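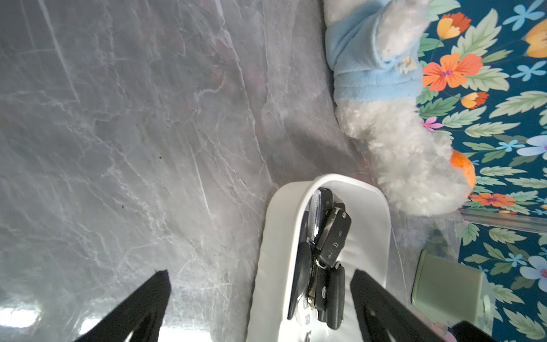

Keeping an Electric Car at Home: Garage and Cable Tips

Updated 4/18/25

These tips cover the everyday side of keeping an electric car in a home garage or driveway. They assume the charger is already installed and working. Anything that involves opening the charger, the outlet or the panel is a job for a licensed electrician.

Where the cable goes

Hang the cable up after every use. A cable left on the floor gets driven over, collects grit and ends up under somebody's foot. A wide plastic or rubber-coated hook is better than a nail or a narrow bracket. Coil it in large, loose loops, big enough that the cable lies flat without being forced. If it wants to twist, let it twist and start the loop again.

The cable on our Tjoa wall unit is 21 feet long, and one hook was not enough for it. The weight pulled the lower loops down to the floor. Two hooks mounted side by side a short distance apart hold it well. Screw them into a stud. Drywall anchors will hold for a while and then let go, usually with a good piece of the wall.

Before you drill, find out where the wiring to the charger runs. It may come straight down from the ceiling or across from the side. Don't put a hook anywhere along that line.

If the car's port is on the far side, try backing in before you buy a longer cable. Do not use a general-purpose extension cord with a charger, even a heavy one.

Cleaning the connector and cable

Unplug from the car first. If your charger has its own breaker, switch that off too. Wipe the cable with a cloth wrung out in water and a drop of dish soap, then with a clean damp cloth, then dry it. Old road grime may need two passes. Skip solvents, degreasers and anything meant to make rubber shine.

Leave the inside of the connector alone as far as you can. Dust and leaf bits can be tipped out or loosened with a dry, soft paintbrush. No water, no contact spray and no metal picks. A little flashlight helps. If you see green or white crust on a pin, or a brown mark on the plastic, stop using it and have it looked at.

When the connector is not in the car, it should be in its holster. If your unit came without one, buy a holster that matches your connector type and mount it at about waist height, mouth angled down.

The outlet, if you use one

Many people charge from a plug instead of a hardwired unit. An outlet used this way works hard for hours at a time, and the cheaper dryer-type outlets were not built for that. Ask for one rated for EV charging and have it installed on its own circuit.

Once a month, after the car has been charging for an hour or so, put the back of your hand near the plug and the outlet cover. Slightly warm is normal. If it is hot, smells of fish or burnt plastic, or has changed color, stop charging from the car or the app, turn off the breaker, and leave it off until an electrician has been.

Don't plug and unplug at the wall every day. Leave the wall end in and disconnect at the car. Repeated pulling loosens the contacts, and loose contacts heat up.

A portable charger with a heavy box in the middle of the cord needs a shelf or a strap to carry the box. Letting it dangle puts all the weight on the outlet.

Larger units

Our unit is rated at 11 kilowatts. A charger of that size needs a heavy circuit, and it can be too much for an older panel that already has a range, a dryer and a water heater on it. The installer can set most wall units to a lower current. For an overnight charge the difference is small, and you may avoid replacing the panel. Irfan Halim in Mendberg had his turned down when the heat pump went in and has left it there.

If your breaker trips during charging, reset it once. If it trips again, call someone. Don't fit a bigger breaker.

Everyday charging habits

Set a daily limit in the car's menu and leave it there. The manual gives a figure for your battery, and it differs between battery types, so don't go by what a neighbor does with a different car. Ours shows 278 miles when full and we see that number a few times a year, before a long drive.

Set the charging time in the car or in the charger. If both have a schedule, they can block each other and you wake up to a car that did not charge. We use the one in the car.

Check your rate plan before picking the hours. In Stasville the low rate starts late in the evening. Over in Jimmont it depends on the plan, and Maite Barrios found that hers had no cheap hours at all until she switched. The details are on the back page of the bill or in your online account.

In cold weather, start the cabin heat from the app while the car is still plugged in. Set the charge to finish shortly before you leave, if the car allows that.

Going away for a few weeks: leave the battery somewhere around the middle, switch off any camera or sentry feature, and don't check the app every day. Each check wakes the car up. Some makers want the car left plugged in while parked and some don't mind either way. See the manual.

The small battery

Electric cars have a small low-voltage battery as well as the big one, and it wears out like any other. Warning signs are odd messages on the screen, door handles that are slow to respond, and a car that will not wake up even though the main battery is charged. Find out where the small battery is and how to open the hood or door when it is dead. Print that page of the manual and keep it in the house. A copy in the glove box is no use when the doors won't open.

Orange cables

Thick orange cables under the hood or beneath the car carry the high voltage. In our car that is 400 volts. Don't unclip them, pry at them or hose them down at close range. If you raise the car to change a wheel, use only the marked jacking points. A floor jack in the wrong place can damage the battery case. A rubber puck for the jack costs very little, but get the one made for your model.

The floor

Electric cars are heavy, and tires pick up grit. Sweep the parking spot now and then, including the strip where the cable crosses to the car. Rubber mats are fine under the tires. Interlocking plastic tiles may spread if you turn the wheel while standing still.

Keep paint cans, gas cans and cardboard away from the charger. Leave clear space all around the unit so that air can move and you can reach the stop button or the breaker without climbing over things.

Outdoor chargers

Check that the unit is rated for outdoor use and that the cover or gasket is in place. Spiders like the holster. A quick look before plugging in is enough, and a dry brush clears the webs. In freezing rain the connector can stick in the port. Warm the car from the app and wait. Don't pour hot water on it, and don't pull on the cable. Many cars have a manual release for the charge connector, often reached from inside the trunk or under the hood. Read up on it before winter.

Keep in a drawer

The charger manual, the installer's phone number, the breaker number for the charger, and a note of the date it was put in. If the unit has a serial number on the underside, write it down before the unit goes on the wall.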